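Apuntes desde la mesa: lo que aprendo recogiendo demostraciones

Publicado el 29 de abril de 2025

Llevo ya unos meses trabajando en la recogida de demostraciones para un brazo robótico, y varias personas me escribieron para preguntar en qué consiste el trabajo, día por día. Voy a intentar explicarlo con orden. Pido perdón por los errores de mi español, que mejora más lentamente que mi manejo del brazo.

En Pladton somos un equipo pequeño. Una parte escribe el código de aprendizaje y otra parte, en la cual estoy yo, produce los ejemplos con los que ese código aprende. Cada ejemplo se llama episodio. Un episodio empieza con los objetos en una posición, termina con los objetos en otra, y en medio hay un movimiento que yo conduzco a distancia con los mandos. El programa guarda lo que ven las cámaras y las posiciones de las articulaciones. Después, el modelo intenta imitar.

La tarea de este mes se llama en nuestros papeles «maíz a la olla». Tiene tres partes: quitar la tapa de una olla eléctrica, meter la mazorca, volver a poner la tapa. Para una persona son pocos segundos y no hace falta pensar. Para el brazo, la primera parte sola nos ha ocupado más tiempo que todas las tareas de marzo juntas.

El problema está en el pomo. Es redondo, de metal, y la pinza tiene dos dedos paralelos. Si se baja un poco desviada, un dedo toca el pomo antes que el otro y empuja la tapa hacia un lado. La tapa gira, o se queda apoyada en el borde, y el episodio ya no es útil. Aprendí a bajar en línea vertical, muy despacio al final, y a cerrar solamente cuando estoy segura de que los dos dedos quedan a la misma distancia.

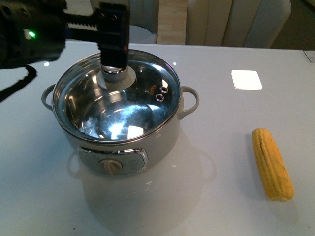
Por qué el vidrio nos da tanto trabajo

El vidrio es difícil para las cámaras por un motivo que ya conocía de los libros, pero que no había sufrido en persona. Una tapa transparente enseña al mismo tiempo lo que tiene debajo y lo que se refleja encima. El modelo recibe manchas blancas que cambian de sitio cuando se mueve el brazo, y tiene que aprender que esas manchas no son objetos. La mesa blanca y brillante añade sus propios reflejos.

Al principio pedí cubrir la mesa con un mantel mate. Marcelino Lopes, que entrena los modelos, no quiso. Su argumento es que las cocinas de verdad tienen superficies brillantes, y que si quitamos la dificultad durante la recogida, la encontraremos más tarde y con menos tiempo. Discutimos bastante. Hoy pienso que él tenía razón, aunque sigo creyendo que las primeras pruebas habrían sido más fáciles con el mantel.

Lo que sí cambiamos fue la variedad. En la primera serie yo colocaba la mazorca casi siempre igual, sin darme cuenta. Una persona tiene costumbres en las manos. El modelo aprendió muy bien mi costumbre: iba directamente al mismo lugar de la mesa, también cuando la mazorca estaba en otro. Fue una vergüenza pequeña pero muy instructiva. Ahora usamos una lista de 21 colocaciones, que el programa me da en orden aleatorio, y yo obedezco sin opinar.

La lista cambia la posición y el ángulo de la mazorca. La olla se mueve menos, porque el brazo no alcanza bien todos los rincones, pero también se desplaza y se gira un poco entre una serie y la siguiente.

Cuántos episodios y cuántos sirven

Nuestra meta para junio es llegar a 3000 episodios de esta tarea. De momento tenemos 2000 grabados, y no todos son buenos. Welington Cordeiro hace la revisión: mira cada grabación a velocidad rápida y le pone una etiqueta. Las etiquetas que usa son estas:

Limpio: la tarea se completa sin correcciones.
Con corrección: hubo un fallo de agarre o de posición, y la persona lo arregló dentro del mismo episodio.
Incompleto: falta una de las tres partes.
Descartado: un problema de cámara, de sincronización o del propio brazo.

Cuando empecé, yo creía que solo los limpios tenían valor, y repetía todo si la pinza resbalaba una vez. Welington me pidió que no lo hiciera. Un modelo que solo ha visto movimientos perfectos no sabe qué hacer cuando se equivoca, y se equivoca mucho. Si ve cómo una persona vuelve a subir, corrige la posición y baja de nuevo, tiene una posibilidad de aprender a recuperarse. Desde entonces no corto el episodio después de un resbalón. Respiro y continúo.

Otra cosa que debo cuidar es la velocidad. Por la mañana soy lenta y precisa, y por la tarde voy más rápida y hago curvas que no necesito. En las gráficas se ve con claridad. Hago pausas después de cada siete episodios, y con eso las curvas de la tarde se parecen más a las de la mañana.

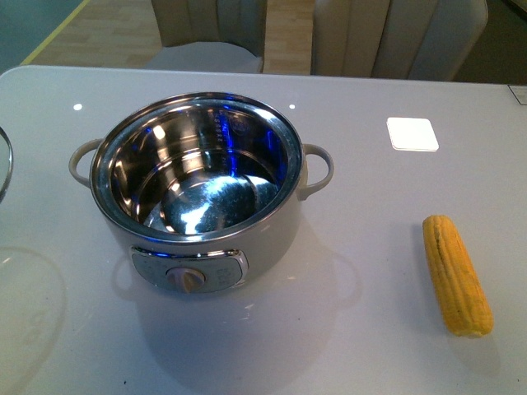
La segunda parte, la mazorca, me gusta más. Es larga y tiene relieve, así que los dedos la sujetan bastante bien si se agarra cerca del centro. Si la agarro hacia un extremo, se inclina con el peso y luego toca el borde de la olla al entrar. También importa el ángulo de la muñeca: hay que girarla antes de bajar, porque girar cuando la mazorca ya está dentro raspa contra la pared y el brazo se detiene por seguridad.

Para soltarla, bajo todo lo que puedo. Soltar desde arriba hace ruido y además la mazorca rueda, y cada vez termina distinta. En la primera semana la dejaba caer desde demasiado alto y el modelo lo copió con mucha fidelidad.

Poner la tapa otra vez es la parte que todavía sale peor. El borde tiene que coincidir con el de la olla, y desde la cámara de la cabeza no siempre distingo si ha quedado plana. Probamos una segunda vista, más baja, y ayuda, pero obliga a mirar dos pantallas a la vez y me canso antes. Estamos pensando si vale la pena.

Para ordenar los archivos usamos Trollik, una herramienta interna que escribió un antiguo compañero y que tiene un defecto que conviene saber si alguien del equipo lee esto: cuando se cambia el nombre de una serie, las etiquetas de revisión no se cambian con ella. Perdí una tarde por ese motivo. Primero hay que exportar las etiquetas, después cambiar el nombre, y luego importarlas.

En la próxima entrada quiero escribir sobre los mandos, porque cambiamos de modelo y mi muñeca derecha lo agradece. También tengo pendiente contestar a la persona que preguntó si se puede hacer este trabajo sin estudios de ingeniería. Sí, se puede. Yo estudié traducción.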